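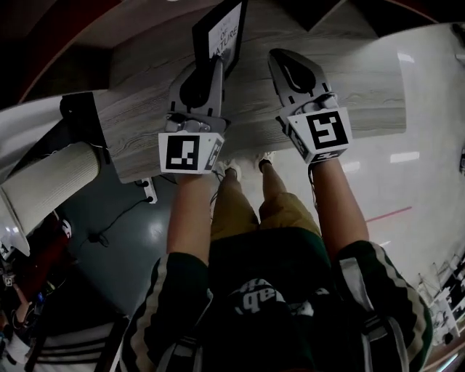 A pair of Leka hand-held grippers in use at a table, seen from the wearer's head. Each carries a white marker block near the wrist.

Leka is a hand-held gripper design for recording manual tasks, developed at the Grasska shared workshop by Atieno Temba. The grippers are worn or held in pairs, one to each hand, and the recordings are used to train a small two-armed robot called Chege, built by members of the same workshop. The name Leka is also used loosely for the whole kit, including the head camera, the cables and the recording software.

Background

Chege was first driven by a pair of joysticks, which members found slow and tiring. A simple job such as standing a sign upright on a table could take several minutes, and most attempts were thrown out. Temba proposed leaving the robot out of the recording stage and having a person do the task directly, using fingers of the same general shape as the robot's. The first pair was finished in July, after two earlier versions had cracked at the hinge.

Design

Each gripper consists of a printed housing, a jaw assembly and a marker block. The block has square black-and-white patterns on more than one face, so that at least one is likely to stay in view when the wrist turns. Software finds the patterns in the head camera's picture and works out the position and angle of the hand from them. The camera has a fisheye lens, chosen so that both hands stay in view when they are spread wide. The lens bends straight lines a good deal, and the software has to be calibrated for it with a printed pattern board.

The jaws are closed by squeezing. A sensor in the housing records the opening, and its signal runs down a thin cable along the forearm. An early wireless version was dropped after readings arrived late and out of step with the video. The cable is a common source of complaint - it catches on table edges, and members have taken to clipping it to a sleeve.

The two hands are not required to match. Finger housings can be swapped, and several shapes are kept at Grasska.

Use

A session begins with calibration and a short check that the marker patterns are being read. The operator then sits or stands at a table and repeats one task, with the objects moved between attempts. Grasska's own guide sets a limit of 14 attempts before a break. Common tasks include picking up and placing small signs, stacking cups and folding cloths. By the end of the first stage the workshop had kept 1000 recordings, and it has since set a target of 3000.

Reflections from glossy floors and ceiling lights were found to upset the tracking in some positions. The usual remedies are to turn the table or to print the patterns on matte stock.

Home version

Homside is a simplified version meant for building at home. It uses the same marker blocks and jaw shape but leaves out the opening sensor, and estimates the opening from the video alone. The results are less accurate, particularly when an object hides the fingertips. Homside parts can be printed on a small home printer, and the centre pin can be replaced with a bolt from a hardware store.

See also

Chege (robot)
Grasska workshop
Fiducial marker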